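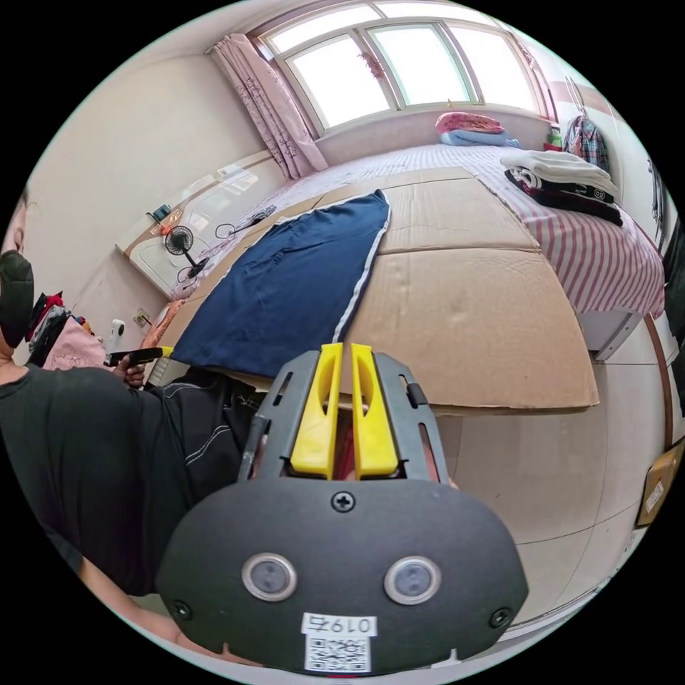 A reader writes in to ask why anyone would study cloth folding on a bed, when every folding tip she ever read says to use a table. It's a fair question, and the folding study from Stirkine is my favorite answer, because the people who ran it did most of their practice right in bedrooms.

They recorded folds by hand, 500 of them in 14 homes, with hand-held grippers doing the work of fingers, and then taught a robot from the recordings. Folds learned only on a smooth table came apart on a soft mattress -- the cloth sank and the corners wandered. Mixing in the bedroom folds helped a great deal, and I've borrowed a few habits from it for my own laundry pile.
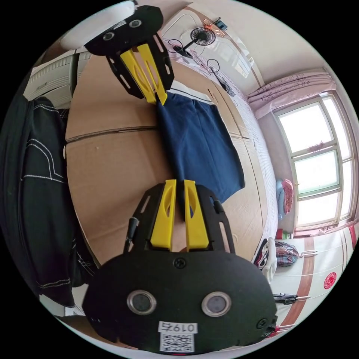
Corners are where most of my folding goes wrong, and I'd guess yours too. The study did best when each piece was picked up and pulled gently straight before it was laid down. Try it with a helper: a navy cloth touched at the top by one pair of yellow fingers, with its lower end down between another pair, hangs in a nice long rectangle, and two people with a dish towel can do just the same. Flat cardboard over the mattress is worth trying as well, and you can slide it under the bed when you're finished. Smooth from the middle out, and take your time with the first fold!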